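How to get a short technical talk ready for a trade event

I said yes to my first conference talk because I was stood next to the coffee and somebody from the organising team asked me nicely. That was in Tundstead, it was about remote monitoring of small substations, and I got through 85 slides' worth of material in a slot meant for a third of that (I didn't finish, obviously). I've done a fair few since, mostly for Nenimel, where I look after the software that watches pumps and switchgear, and I've settled into a way of preparing that keeps me fairly calm. So I've written it down!

Start with the slot, and write the time at the top of a blank page. Mine is usually 40 minutes with questions included, so I plan to talk for less than that and leave the rest alone. If the organisers haven't told you whether questions are included, ask them now. Ask about the screen shape too, and whether you'll have a handheld microphone, which matters a lot if you were planning to type.

Next, work out who's coming. At an event like this you'll get engineers who know more than you about their own kit, a few students, and managers who've come in to sit down for a bit. I write for the engineers and explain my abbreviations the first time for everybody else. Kumaresan Murthy, who shared a session with me last August, puts his on a small card he leaves at the front of the room, and I've pinched that idea shamelessly.

Then write the middle. I never begin with the introduction. I open a plain text file and type out the one fault, job or project I want to talk about as if I were telling a colleague over lunch: what the alarm said, what we thought it was, what it was in the end. For the Flurken talk it was a feeder that kept dropping its connection at half past four in the afternoon, and the whole thing came out in one go. If yours doesn't come out in one go, pick another story.

Now cut it up into slides. One thought each, and big type. Screenshots of control software are awful on a projector, all grey boxes and tiny numbers, so crop in hard on the part you're talking about and blow it up. I once showed an event log with 321 lines on it, full size, and a man in the second row got his glasses out, looked, and put them away again. These days I show the two or three lines that matter and read them aloud.

Demos! I love a demo and I've been badly let down by them. My rule is that anything live has to run on my own laptop with the wifi switched off. Record the whole thing beforehand as well, keep the recording on the desktop, and also put it on a memory stick. Zixuan Lü goes further and brings 2 laptops, both set up and both charged, but my shoulders aren't up to that.

Rehearse standing up, out loud, with a timer running where you can see it. The first go will be dreadful. Do it again the same day, while you still remember which bits made you wince, and cut those. I do my last run-through the evening before and then leave the slides alone, however tempting it is to fiddle with the fonts.
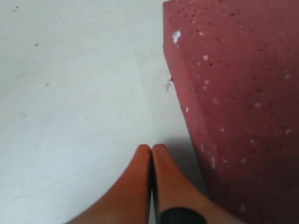 Dark red foam-like block and a pale surface, close up.

For the day itself, I pack the night before: laptop, charger, both kinds of video adaptor, clicker, spare batteries for the clicker, water, and a printed copy of the running order. Get to the room during the break before your session and plug in. Check the sound if you've got any, walk to the back and see whether you can read your smallest text.

When the questions come, repeat each one into the microphone before you answer it. It helps the people at the back and gives you a few seconds to think. If you don't know, say so and offer to email them, then write their address down there and then (I've lost two good contacts by trusting my memory).

Afterwards, export the slides as a PDF and send them to the organisers that same week. I put mine in a folder called Yuan, after the first project I ever gave a talk on, along with a note of what people asked. It's where I go first when the next invitation turns up.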